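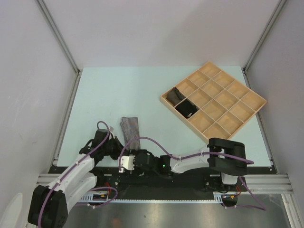 Home Tickets Routes Downloads Log in

Ticket 1706
Briller head unit, climb total wrong + route drops out on Parri Pass
Opened by: Emrys Beddoe
Opened: 2025-12-27
Status: open, waiting on rider

PROBLEM

Riding Muvimstead to Tokaddale over the Parri, loaded touring bike, camping gear. Unit says 3000 m of climbing for the day. No chance. I was cooked but not that cooked. Paper map and my legs both say a good bit less than half that.

Second thing, maybe related, maybe not. Route line vanishes near the top, just past the last cattle grid. Arrow keeps moving, map's there, no purple line. Comes back on the descent by the dam and tells me to make a U-turn. Did not make a U-turn.

Same both times I've ridden it. First time was June, in sleet, and I blamed the sleet. This time clear sky the whole way.

WHAT I'VE TRIED

- Restarted at the summit. Line came back, then gone again before I'd got my jacket on.
- Deleted the route, loaded it again from the phone at the campground. Looks fine on the screen in the tent, of course.
- Turned off auto reroute. Stopped the U-turn nagging, didn't fix the line.
- Wiped the little hole on the back with a dry cloth, someone at the bike shop in Muvimstead said the pressure sensor breathes through it. Climb total maybe a bit better the next morning? Flat road though so doesn't prove much.
- Changed the map colours. Was hoping it was just purple on grey. Nope.

Haven't tried a full reset, I've got all my campsite pins saved on there and don't want to lose them half way through a trip.

REPLY, support desk

Hi Emrys, thanks for the detail. Couple of things.

Climb total: is the unit on the bars or under a bag? If a handlebar roll sits over it the air pressure jumps about with every gust and the unit adds up all the wiggles as climbing. Have a look at the height graph. Sawtooth on the flat bits = that.

Route line: please send the route file and the ride file. Don't reset yet. You can copy your pins off first, plug into any computer, open the Places folder, drag the lot somewhere safe.

Which firmware are you on? Settings, About, bottom line.

REPLY, Emrys

Firmware 9. Says up to date.

Handlebar roll, yes. Tent's in it. Unit is tucked in behind so I can see it over the stem and the roll flaps over the top when it's windy. Graph is a saw blade from Muvimstead to the ford. Ok, guess that's one answered.

Files attached. Phone signal is rubbish here so may only be the one file, will resend from the pub if it fails.

REPLY, support desk

Got the ride file, not the route. But I can see the graph and yes, that's the roll. Move the unit out front on the longer arm, or strap the roll lower. The recorded total can be fixed after: open the ride on the website, More, Recalculate climb. Uses map heights insted of the sensor. Won't change anything on the unit itself.

Still need the route file please.

REPLY, Emrys

Moved it. Cable tie job but it's clear of the roll. Climbed out of Tokaddale on the forestry road this morning, graph smooth as, total looks right. Happy with that half.

Route file attached now, from the pub. It's one I drew myself, 2 bits stuck together, the join is up by the cattle grid now that I think of it. Drew the dam side later when I found out the old coach road was open to bikes.

REPLY, support desk

That'll be it. There's a gap in the file at the join. Second half is saved as a separate track and the unit only draws the first one until it picks up the other further down. Restarting at the top made it redraw, so you'd see it for a moment.

Fix: open both halves in the route editor, pick Join, drag the end of the first onto the start of the second, save under a NEW name. Delete the old one off the unit before you send it over or it might keep the old copy. No reset needed, your pins are safe.

Let us know how it goes on the road. Leaving this open.

REPLY, Emrys

Joined and sent over. Looks like one line on the screen. Going back over the Parri the other way once the wind drops, forecast is awful tomorow so sitting tight and eating pies. Will report from Muvimstead.

Related tickets
Unit won't wake up after a cold night in the tent
Gravel road shown as sealed, Tokaddale forestry loop
Briller out-front arm loose on wide bars
Charging from hub dynamo cuts out on slow climbs
Saved campsite pins missing after phone swap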